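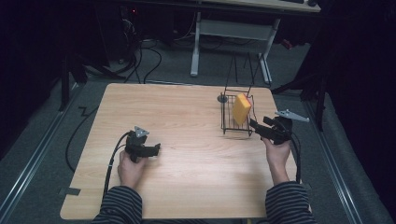 wire basket w/ the sponge in it, on the oak-colored table

Thread: wire basket as a sponge holder – yes or no?

tallowmere
ok so this is the basket from my last post. thin black wire, shallow, grid bottom, tall handle. was meant for the bathroom (guest towels, never happened) and now I want it by the kitchen sink for the sponge. Sponge stands up in it on a tilt so air gets at both sides. Does anyone do this long term? Worried about rust mostly. Also the table in the pic is going in the kitchen next to the sink, pale wood, so drips matter.

Old setup was a ceramic dish and it was always a puddle. Gross by the end of the week.

pegboard_lou
Had almost the same one. Rust at the welds in 2 months. The coating goes first where the wires cross, then you get little orange dots on whatever its sitting on. On pale wood you will never get those out

tallowmere
2 months?? ugh. was it right at the sink or off to the side

pegboard_lou
Right at the sink. Sponge went in dripping tho, I'll admit that.

hattiecooks
Mine is 3 yrs old and fine. Squeeze the sponge out. Really squeeze. And dry the basket when you wipe the counter, takes no time. I don't think wire is the problem, people leave a soaking sponge in there and blame the basket

pegboard_lou
I have kids. They do not squeeze.

hattiecooks
fair lol

Zamfira Roman
Long time reader, I clean houses for work so I see a lot of sinks. Wire is better than a dish. A dish holds water and the underside of the sponge never dries, that is where the smell starts. But you need something under the wire to catch drips, esp on wood. Saucer, small tray, folded cloth you swap out every day. If you use a cloth please do swap it, otherwise you just moved the smell down one level.

And the grid bottom is good but stand the sponge on its edge like in your picture. Flat on the grid it dries slower.

tallowmere
thank you! I have a Karketti tray that might fit under. Its 17 cm on the short side, need to go measure the basket. The table has rounded corners so I can't push it all the way in anyway

dunmore_k
Unpopular but why is there a basket at all. Sponge on the faucet edge. Done. You people buy a thing to hold a thing

tallowmere
already own it! not buying anything

dunmore_k
ok then you're forgiven

brisketandrye
Faucet edge = sponge in the sink = sponge under the dirty pan. Ask me how I know

What about the handle though? That tall handle would drive me nuts near a faucet. Every time you swing a pot over you'll clip it. I'd want something low

tallowmere
handle is kind of why I like it, I can grab the whole thing and move it when I wipe down. But yeah it does stick up a lot. Might go on the far side of the sink, less pot traffic

hattiecooks
Handle is great for this. Pick up, wipe, put down. My last holder was suction cup and I wiped around it for a year, do not want to talk about what was behind it

pegboard_lou
Suction cups fall off at 3 am and you think someone is in the house

quillfeather
Is the table sealed? Everyone is on about the basket but that's what I'd worry about. Bare oak and sink water, you get black marks. Iron plus wet oak goes black, its the tannins. Not rust stain exactly, worse

tallowmere
not sure its even oak, it's just that color. I called it oak in the caption bc that's what we call it in the house. bought it secondhand from a guy in Jedlow, he didnt know either. Water beads on it at the moment

quillfeather
If it beads there's a finish of some kind. Still wouldn't trust it next to a sink. I did mine with Cindden hard wax, two thin coats, and I redo the wet end when it stops beading. Thin coats. I went thick the first time and it was tacky for ages

Zamfira Roman
Agree with quillfeather about the table. I had a client with a lovely wooden cart by the sink and a metal soap rack on it, four black feet marks by February. She sanded them and they came back, she'd put the same rack back in the same spot.

brisketandrye
felt pads under the basket?

quillfeather
Felt soaks up water and holds it there. Clear rubber dots if anything

brisketandrye
oh right. yeah dont do felt

tallowmere
ok what about clear nail polish on the weld spots before it starts rusting? saw that somewhere

hattiecooks
Works on razor stands. Did it on a shower caddy too and it held a while, peeled eventually. Can't hurt

pegboard_lou
It can hurt, it peels INTO the sponge and then its on your plates. I'd skip it. Just get a stainless one when this one goes. The Ursu one I have now has been fine even with the kids

tallowmere
noted. will run this one till it goes then

dunmore_k
how often are you all changing the sponge itself. nobody's said

hattiecooks
Every two weeks, old one goes down to bathroom duty

pegboard_lou
Weekly. it's a sponge

dunmore_k
weekly!! I get a month easy

Zamfira Roman
When it smells after you rinse it, it's done, doesn't matter what day it is. Standing up in wire they do last longer for me than in a dish. No numbers, just what I see.

tallowmere
Measured. Tray fits under with a bit of lip showing on the long sides – good enough. Going with: basket on tray, far side of the sink, sponge on its edge, rubber dots under the tray. Will wax the table when I get a free afternoon

quillfeather
wax first, then move it in. You wont do it after

tallowmere
...yeah ok. wax first

brisketandrye
post it when its in place, want to see if that handle clears the faucet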